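Putden site visit: blocks, boards and the finishing room

Our group of six was met at the Ridine building at 9.40 by Quyên Nông, who runs finishing and inspection. Coats and bags go in lockers before the stairs. The visit covered three areas: the moulding hall, the finishing room and the returns shelf, in that order. Moulding was seen through glass only, and the noise made questions difficult, so most of these notes concern the other two.

Ridine makes sorting toys for nurseries and a smaller range for occupational therapy. The current catalogue has 341 lines, counting colours separately. The shape sorters are the oldest of these. A board is a thick slab with openings, sold with its set of blocks, and the two are checked together before boxing. Khoa Võ, who set the present tolerances, explained that a block which measures correctly can still be a poor match for its board when both sit at the unfavourable end of their limits. The drawing allows it, the customer complains.

The long bar gives the most trouble. It is square in section, so there are four ways round that should all work, and a slight twist along the length shows up in some of them and is absent in others. Short blocks hide this. Khoa Võ keeps a drawer of rejected bars going back to the first tool, and passed several round. The twist was hard to see and easy to feel against a flat surface.

Colour is handled separately from shape. Purple was brought in to replace a brown that faded, and the shade has been revised once. Thu Ông mentioned that the earlier batch, 874 sets, went out under the Ocampo label and is still asked for by one wholesaler.

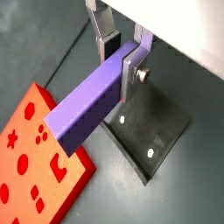
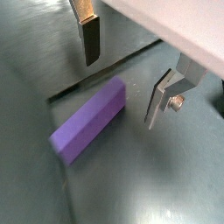

Finishing room, Putden: the purple bar.

Surface finish took up more of the discussion than expected. A gloss face shows every mark in daylight and is harder for small hands to hold. A matt face is more forgiving but picks up dust from the carton. Ridine has settled on matt for the blocks, and the cartons now have a paper liner. Suleiman Babalola asked about edges. The ends are left square, with the corner eased only as far as the toy standard requires, as a heavily rounded end lets a child force the bar in at an angle and jam it.

Returns are kept on open shelving by the far door. Last year there were 827, mostly for missing pieces - the packing list has since been moved to the inside of the lid. Boards come back less often than blocks. Where they do, the usual cause is a dishwasher.

Huệ Phí took us through the storage plan over tea. Loose blocks are held by shape first and colour second, which slows the picking of single-colour orders but has cut mixed sets. The Zurngate store will take the overflow from June.

Points to follow up: a sample of the revised purple, a copy of the twist limits for the long bar, and the price of replacement blocks in small quantities. Parking at Putden is limited and the upper gate is closed after 4 pm.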